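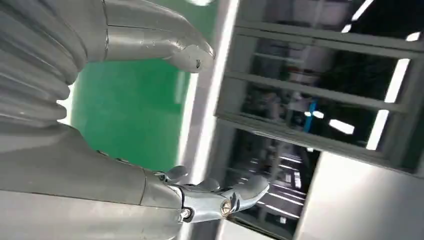 Diario institucional de la delegación. Jornada de puertas abiertas en Kolton, septiembre.

Se deja constancia en este cuaderno de la visita efectuada a las instalaciones de Kolton en Sistaddale. La delegación estuvo formada por la ingeniera Nandini Poojary, el señor Isauro Cisneros y quien suscribe. Llegamos poco antes de las nueve de la mañana. La acreditación se hizo en el vestíbulo y resultó más lenta de lo previsto, pues el listado de inscritos no incluía el segundo apellido del señor Cisneros y hubo que imprimir de nuevo su tarjeta.

Nos recibió la doctora Geetha Krishnan, directora de la sección de manipulación, que pronunció unas palabras de bienvenida en el salón de actos. Según indicó, la jornada contaba con 170 inscritos, repartidos en turnos de mañana y tarde. A nuestra delegación le correspondió el primero. La intervención fue breve y se ciñó al programa: presentación del centro, recorrido por los laboratorios, demostración de la mano articulada y coloquio final.

El recorrido comenzó por el taller de mecanizado, donde no se permitió tomar notas. Me limito, por tanto, a consignar que el orden era notable y que el personal atendió con cortesía las preguntas de los visitantes. Pasamos después a la sala de ensayos, en la que se prueban los reductores y los cables de accionamiento. La ingeniera Poojary se interesó por la duración de los ciclos de fatiga y obtuvo una respuesta parcial, con la promesa de recibir el informe correspondiente por correo. Queda anotado para reclamarlo si no llega antes de fin de mes.

La demostración principal dio comienzo a las once. La condujo el señor Chandrasekhar Pisharody, responsable del proyecto Sondier, asistido por la técnica Pavithra Chacko. El señor Pisharody explicó que la mano ha pasado por tres versiones y que la actual es la primera que se enseña fuera de la casa. Quienes ocupábamos la primera fila pudimos acercarnos por turnos y examinarla a corta distancia.

Anoto lo que me pareció de mayor interés. Los dedos articulados tienen un acabado brillante, casi de cromo, y dejan a la vista buena parte del mecanismo: las pequeñas placas, los huecos entre ellas, un tornillo junto a la base y, más adelante, una pieza redonda con el centro de color de latón, que tomé por un eje. El dedo grande, en cambio, va cubierto por una carcasa lisa de un gris plateado, con juntas muy finas y un orificio diminuto cerca de la punta. Pregunté si se trataba de un sensor. La señora Chacko me remitió a la documentación técnica, que se entregaría a la salida; revisada esta noche, no he hallado en ella mención alguna del orificio. Habrá que preguntarlo por escrito.

El ejercicio consistió en asir y depositar piezas de distinto tamaño. Se hizo primero a velocidad reducida, con pausas para comentar cada agarre, y después a velocidad de trabajo. En la segunda serie se cayó una arandela y el señor Pisharody solicitó permiso para repetir la maniobra, que en esa ocasión se completó sin novedad. Agradecí que no se disimulase el fallo. En demostraciones anteriores a las que he asistido en representación de esta institución, el programa se interrumpía con cualquier pretexto en cuanto algo se torcía.

El señor Cisneros, cuya atención estaba puesta en los costes, preguntó por el mantenimiento. Se le respondió que la revisión general se hace cada 200 horas de funcionamiento y que exige la presencia de dos técnicos durante media jornada. La cifra le pareció elevada para un taller escuela como el nuestro, y así lo manifestó. La doctora Krishnan admitió que el plazo es conservador —fue el término que empleó— y que confían en ampliarlo con la próxima versión. No quiso comprometer fecha.

En el coloquio intervinieron varios asistentes, entre ellos un representante de Panicker, la empresa que suministra los cables. Su exposición se alargó en exceso y dejó poco tiempo a los demás. Pude, con todo, formular la consulta que traía encomendada por la dirección: si Kolton admitiría alumnos nuestros en estancias de verano. La respuesta fue favorable en principio, a la espera de una solicitud formal en la que consten el número de plazas, el seguro y el nombre de un tutor por nuestra parte.

Se sirvió un refrigerio a la una y media. Compartimos mesa con la señora Chacko, quien refirió con mucha sencillez las dificultades de los primeros montajes y el tiempo que se pierde en ajustar la tensión de cada dedo. La ingeniera Poojary conversó largo rato con ella sobre este particular, y entiendo que de ahí puede salir una colaboración más provechosa que la prevista en el programa.

Emprendimos el regreso a las tres. Durante el viaje se acordó repartir la redacción del informe: la ingeniera Poojary se ocupará de la parte técnica, el señor Cisneros de la económica y yo de las gestiones relativas a las estancias. El borrador deberá estar listo el domingo.

Pendiente: devolver las tarjetas de acreditación, que por descuido nos llevamos puestas, y enviar carta de agradecimiento a la doctora Krishnan.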